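Wesirum Tabletop Arm Kit
Desktop robot arm, printed parts, two-finger gripper
Sold by Trokov | Kit $400 | Printed parts only also available | Ships in January

Overview

The Wesirum is a small desktop arm for people who want to learn how a robot arm goes together and then put it to work on the same table. You get a full set of printed parts, the motors, the gripper, the wiring and a driver board, and when you're done building you have an arm that can reach across a desk, pick up small things and put them down where you want them. We've been selling it since last winter and we still have one running next to the coffee maker most days, because it is just so much fun to play with!

Every structural part is printed in orange plastic, and the parts go together with ordinary screws and one hex key. If you break a finger (you will, everybody bends one into the table sooner or later) you can print another overnight from the files that come with the kit. The same goes for the palm, the wrist housing and the end caps.

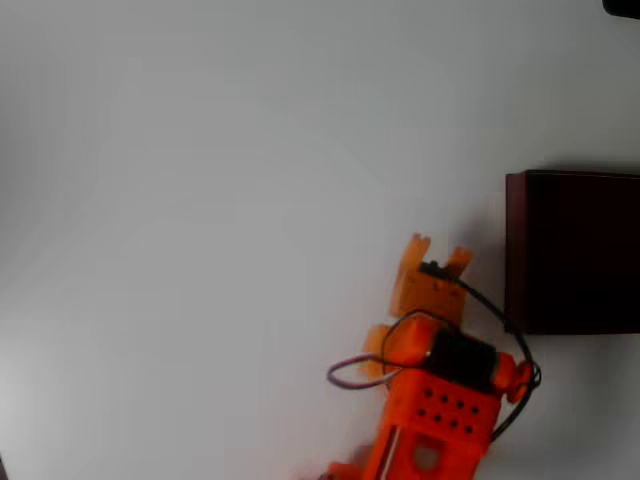 The fingers deserve a few extra words. We went through a lot of shapes before settling on these, and the version in the current kit is the first one that we've been able to leave alone for months. They close on small boxes, marker pens, blocks and bottle caps without much fuss. Very thin things like coins and playing cards are harder, and for those we suggest sliding the part to the edge of the table first, or sticking a bit of rubber tape on the inside of each finger. Soft fingers are on our list but they aren't ready yet.

What's in the box

Printed parts, orange, cleaned and with the holes already cleared
Motors for every joint plus one for the gripper, with spares of the small horn screws
Driver board and power supply
Cable set, cut to length, with connectors fitted
Table clamp
Hex key, screwdriver and a bag of zip ties
Printed build guide, 22 pages, with a link to the longer one online

You'll need a computer with a free USB port and a table you don't mind clamping something to. A light-colored, plain table top is a real help if you plan to use a camera, and a matte one is better than a shiny one.

Building it

Set aside an afternoon. First-time builders usually start after lunch and have something moving by 6 p.m., and the slowest part is nearly always the wiring. Go easy on the zip ties at the wrist! The gripper cable needs enough slack to follow the wrist through its full swing, so leave a generous loop there and run the joint end to end by hand before you switch anything on. A cable that's too tight will pull its connector loose after a few hundred moves, and it's an annoying fault to find.

Number the motors before you mount them. The guide says this on page one, and we still get messages every week from people who skipped it (we skipped it ourselves on the second prototype and had the elbow answering to the wrist's commands for a whole evening).

The Taipe camera add-on

Taipe is our little camera and recording package, and it's what takes the Wesirum from a nice desk toy to something you can teach. You move the arm through a job by hand, Taipe saves the video together with the joint positions, and you can play the whole thing back or use the recordings to train a model of your own. Setup takes a few minutes. The software runs on Windows, Mac and Linux and there's no account to make.

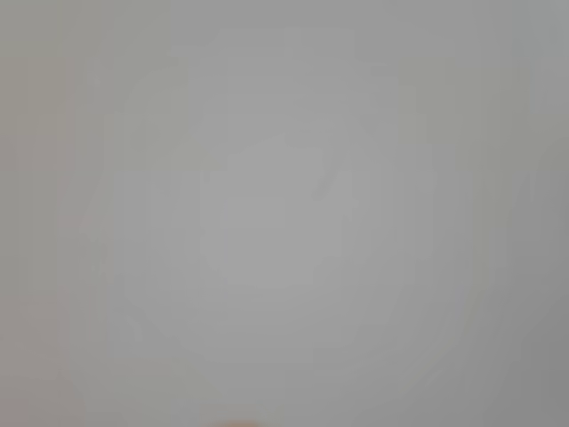
Recordings are saved as ordinary video files with a plain table of joint positions alongside, so you can open them in anything. Short sessions work best. Faisal Kakakhel, who wrote most of Taipe, keeps his to under a minute each and throws out the ones he doesn't like straight away, and his models come out noticeably better than mine do with my long rambling ones. The trim tool lets you mark a start and an end and drop the rest, and in the last update it got a good deal faster.

Taipe works with one camera or two. With two, try one looking at the whole work area and one closer in to the job.

Choosing a package

Parts only: printed parts, screws and build guide, for people who already have motors
Wesirum kit: everything listed under What's in the box, $400
Wesirum with Taipe: the kit plus two cameras, mounts and software, $738
Faruvau classroom set: three kits, one Taipe package, spare fingers and a teacher's guide, $1499

The Faruvau set has been a lovely surprise for us. We put it together for one high school that asked, and it's now almost a third of what we ship. The teacher's guide has ten lessons, starting with moving a single joint and ending with a sorting task that takes a full double period.

Care and spares

Check the wrist and gripper screws after the first day of use and snug them up if they've backed off. Keep the arm out of direct sun and away from heaters, as the printed parts can soften and creep. Single motors, cables, fingers and end caps are all in the spares section, and orders placed before noon usually go out the same day.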